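Memance Bench Cell - Set-up Guide
Section 7: Running the Open-Day Demonstration

This section covers the chip handling demonstration for visitors. It assumes the arm has been installed and calibrated as described in Section 4. For normal production use, go to Section 8.

7.1 Before visitors arrive

1. Mark the visitor line on the floor with tape, 1480 mm from the arm base.
2. Turn on the controller and wait for the steady green light.
3. Load the program DEMO 334 from the Suvero menu.
4. Set the speed limit to Visitor. The arm will not start this program at any other setting.
5. Place the computer case with its open side up and push it against the two stops.
6. Put the processor chip in the pick-up holder, metal side up.

Note: Use a scrap chip. Repeated gripping wears the edges, and a chip used for demonstrations should not go back into stock.

Caution: The case must be unplugged for the whole demonstration. Check this again after every break.

7.2 Running the demonstration

1. Ask all visitors to stand behind the line.
2. Press Start. The arm moves to the holder and closes the gripper on the sides of the chip.
3. The arm carries the chip over the case and stops. Check the grip on the wrist camera screen before you go on.

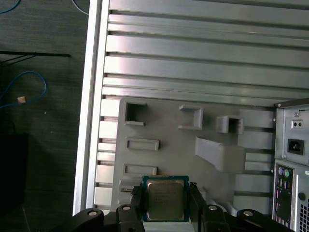

Figure 7-2. Wrist camera view. Chip held by its sides between the two fingers, over the open case.

4. If the chip is tilted or a finger overlaps its face, press Return and reseat the chip in the holder.
5. If the grip is good, press Continue. The arm lowers the chip to the set height of 380 mm above the table, pauses, and takes it back to the holder.

Caution: Do not reach into the case while the arm is paused. A pause is not a stop - the motors still have power.

7.3 After the demonstration

Press Park and wait for the arm to fold. Take the chip out of the holder, then turn off the controller.

Section revised Mar 4, 2026 by Umut Başaran.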